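The Year We Put a Town on Trial

I'd been teaching eighth-grade history for long enough to know the sound of a room drifting off. It starts with one chair creaking, then a pencil case, and by the time you get to the tariff question you might as well be reading the phone book aloud. So when my colleague Riet Jacobs asked if I wanted to share her mock inquiry unit last August, I said yes before I knew what I'd signed up for.

Her idea was a made-up river town called Jindov, where a flour mill has burned down and everyone blames someone else. The kids get 121 documents – letters, ledgers, a sermon, some truly awful poetry – and they have to work out what happened. I wrote a good third of the poetry myself and I'm not sorry! 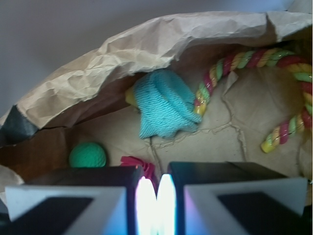
We split each class into families, and every family got a folder with only part of the story in it. If you were a miller's kid, you had the payroll. If you were the pastor's household, you had gossip (so much gossip). The only way to see the rest was to trade, and wow, did they trade. Simão Sequeira, a boy who had said maybe four words to me since school began, turned out to be a ruthless negotiator. He swapped one boring grain receipt for two private letters and a map.

The first week was a mess, I'll admit. I had planned for the reading to take two class periods and it took five. Some of the letters were in a cursive font, which I thought was charming and my students thought was a foreign language. Riet had warned me about the cursive. I ended up retyping eleven of them at the kitchen table while my dinner went cold.

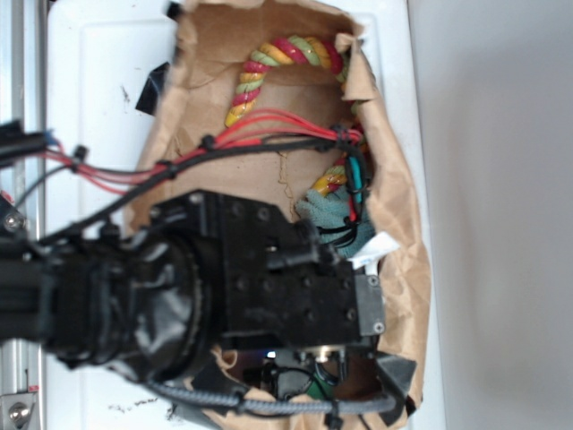
A black arm reaches over an open, crumpled brown paper bag.

By the second week, though, something had shifted. Kids were arguing in the lunch line about whether a witness could have seen the mill door from the bridge. Mafalda Coelho drew the sight lines on graph paper and taped them to my whiteboard without asking, and I left them up until winter break. A parent emailed to ask who Widow Trindade was and why her daughter was so mad at her.

What I liked best was how the word "source" stopped being a thing I nagged them about. They'd been burned by a forged letter early on (sorry, kids) and after that they checked everything. Who wrote it? What did they want? Did they owe the miller money? When we moved on to real newspapers from the 1890s, they went at them the same way, and I hardly had to say a word.
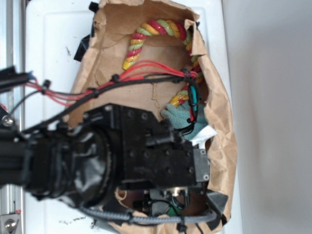

Grading it was harder. I'm used to a quiz with a number at the top, and a number doesn't do much for a kid who changed her mind three times and can tell you exactly why. We settled on a short written verdict, plus a page about the document that bothered them most. I read 299 pages of verdicts over one long weekend, and I laughed out loud more than I have at any stack of papers in my life. One student convicted the mule.

Riet and I are running it again this fall with a few fixes. There's less cursive, a better map, and a new family that runs the ferry and lies about practically everything. Simão has already stopped by to ask if he can play the judge.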